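Sun 13 November

Floor wax adhesion, Naltberg samples, continued

Recoated the second set of maple coupons this morning with the Predura hardwax oil. Film weights came out at 278 and 312 mg, a wider spread than I want from the same pad and the same hand. I suspect the pad was overloaded on the first pass. Anil Unnithan wants both kept in the set, so both are kept, flagged in the sheet. 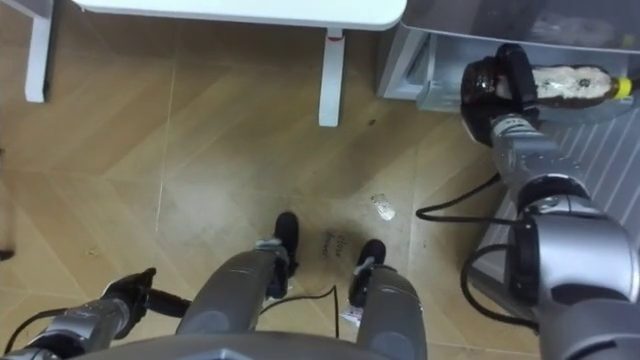
Gloss readings drift with viewing angle more than the supplier's sheet allows for. On the coupons the 60 degree head repeats well enough, but a full floor is another matter. On a chevron floor the light and dark bands trade places as you walk past, and white glare over the middle of the boards hides any lap mark under it. Readings on laid floors should be taken along and across the grain and logged separately - averaging them loses the information.

Abrasion: 3000 cycles on the Vashisht rig, same wheels as January. Wear-through on coupon 2 only, at the edge of the track. Wheels need redressing before the next run.
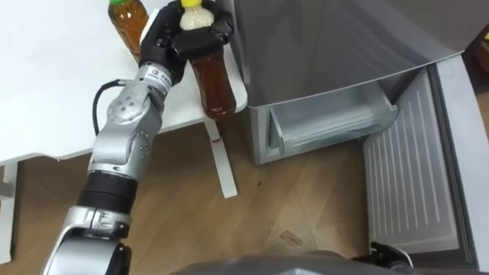 Bottle with yellow cap, dark amber liquid, at the white table.

Stain spots (coffee, vinegar, red wine) go on tomorrow, one hour under watch glasses, then wipe and rest overnight. Cure time at that point is still short of what Zaltinside specifies. Noted, going ahead anyway.

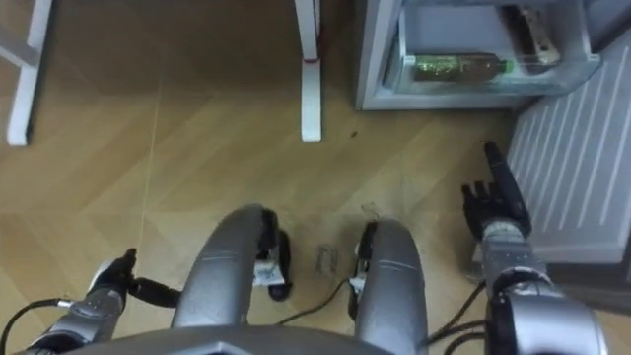

To do

Redress wheels.
Weigh pads before and after each coat.
Ask Anil for the old gloss sheets - mine stop at January.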